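Coltero
2022-11-20

1/ I live in Eramau for three years now, and I want to write a few things about reading a water bill. When I moved here, I paid it without looking. I was a little afraid of it, to be honest.

2/ The first number to find is the meter reading. On my bill from May it was 2178. The previous reading stands beside it in smaller letters, and the difference is what you used. 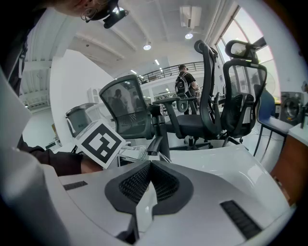
The difference is in cubic meters. One of them is 1000 liters, so please do not panic when you see only "11" there.

3/ The fixed fee comes next. In our building it is 40 per quarter, and you pay it also when you are on vacation. I asked on the phone if this is correct and they told me yes, it is correct.

4/ Look for the letter E next to your reading. It means that the number was estimated. You can send your own reading and they will correct the bill.

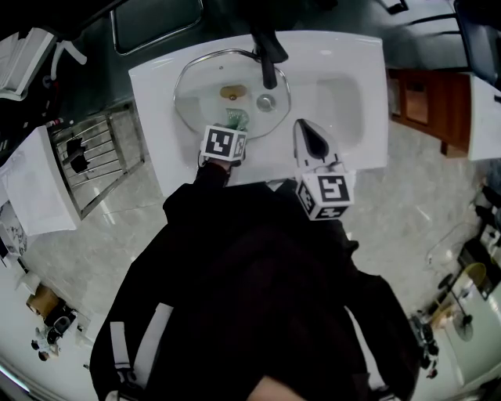

5/ My neighbor on Tapley Street had the letter E for a whole year. Then the real reading came, and she had to pay 893 at once. She was allowed to split it in parts, but she had to ask for it in writing.

6/ So now I write down my meter on the first day of every month, in an old school notebook. It takes one minute.

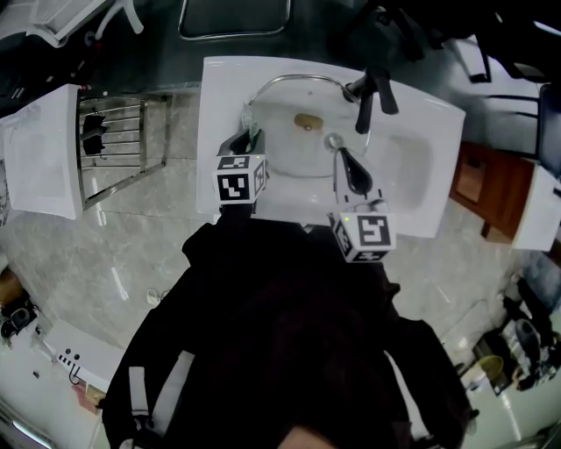

Coltero

7/ Someone asked me where the meter is. In the older houses it is often in the cellar, behind a small metal door. Mine is under the stairs and I need a flashlight.

8/ Next time I will try to write about the heating bill, which I still do not understand completely.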